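Magazin > Technik > Werkstatt

Oktober, Text: Redaktion Werkstatt

Packpapier. Ausgerechnet daran hängt bei Halvorsen die ganze Zelle. Zwei schwarze Arme, weißer Tisch, links die blaue Wanne, rechts die helle Kiste, und dazwischen das Zeug, das kein Greifer mag: zerknülltes Kraftpapier. Die Zelle heißt intern Evby, Einrichten dauert eine Woche, wenn es gut läuft.

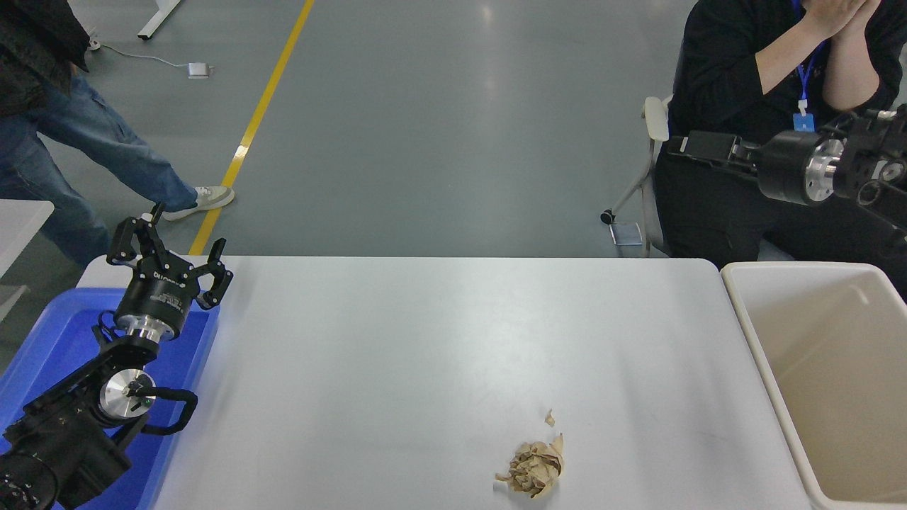

Zwei Arme, ein Knäuel: die Zelle beim Einrichten.

Freitag, kurz nach acht. Zuerst Nullpunkte. Beide Arme einzeln, dann zusammen, jeweils 5 Durchläufe, Werte ins Heft. Ja, Heft. Der Rechner schreibt zwar mit, aber im Heft steht auch, wer was verstellt hat. Danach die Kabelschlaufen an den Gelenken: zu straff, und die Achse läuft gegen Zug. Zu locker, dann hängt sie irgendwo drin. Nachführen, prüfen, nochmal.
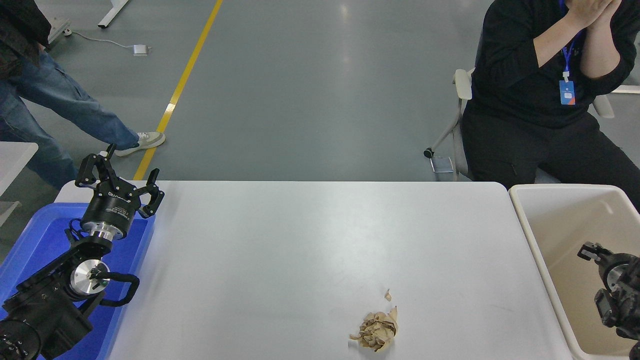 Schwieriger die Greifkraft. Pappe verzeiht viel, Papier garnicht. Bei 40 Prozent rutscht das Knäuel, bei 100 reißt es, und dann liegen die Fetzen auf dem Tisch. Also rantasten, in kleinen Schritten. Die Steuerung von Anby merkt sich die Werte pro Material, aber jede Rolle fällt anders aus, sagen die Techniker.

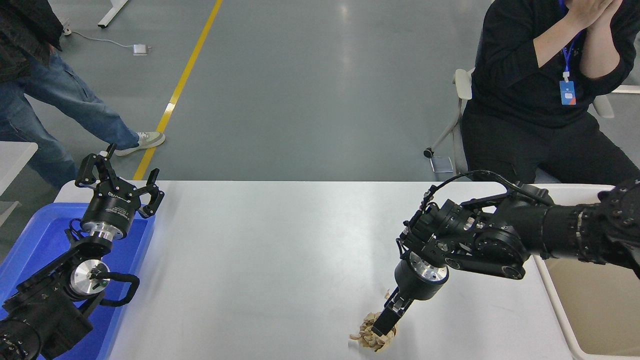
Die Anfahrt von oben ist inzwischen Standard. Seitlich schob der Finger das Papier nur vor sich her, quer über den Tisch. Jetzt: senkrecht runter, kurz warten, zu, anheben. Die Wartezeit kam erst im Sommer dazu und brachte mehr als das letzte Update.

Gewartet wird nach Plan. Alle 20 Stunden Finger abwischen, Schrauben am Flansch nachziehn, Kisten leeren. Steht so in Clendar, dem Wartungskalender, und wird dort abgehakt.

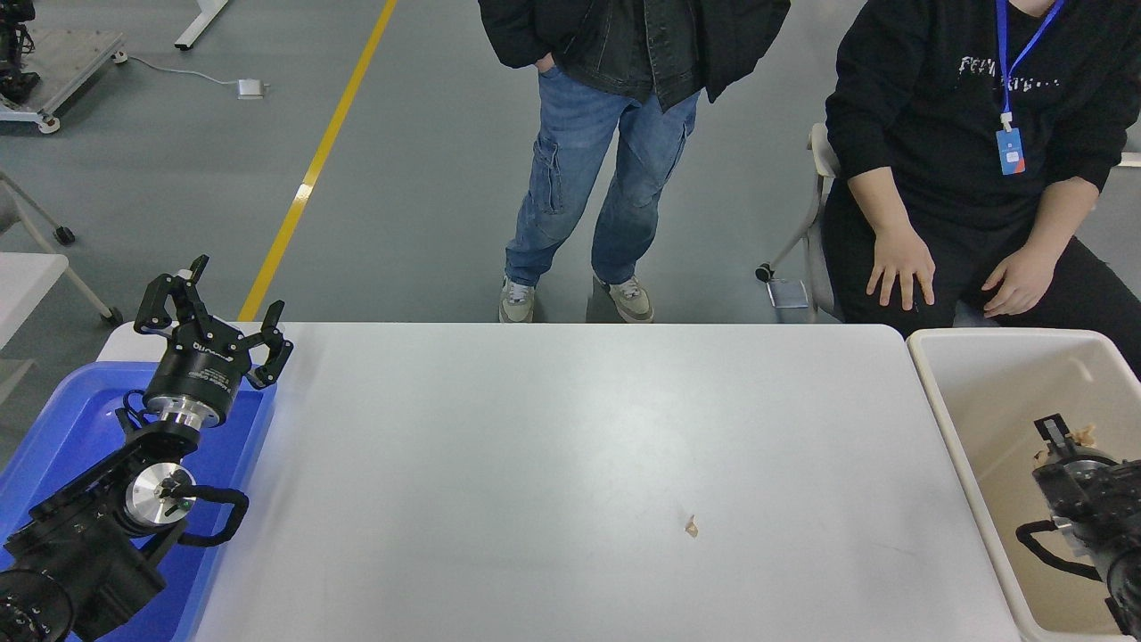 Bleiben die kleinen Schnipsel. Zu flach für die Finger, zu leicht für den Kraftsensor. Eine neue Fingerspitze ist bestellt, schmaler, Liefertermin offen. Bis dahin Handfeger.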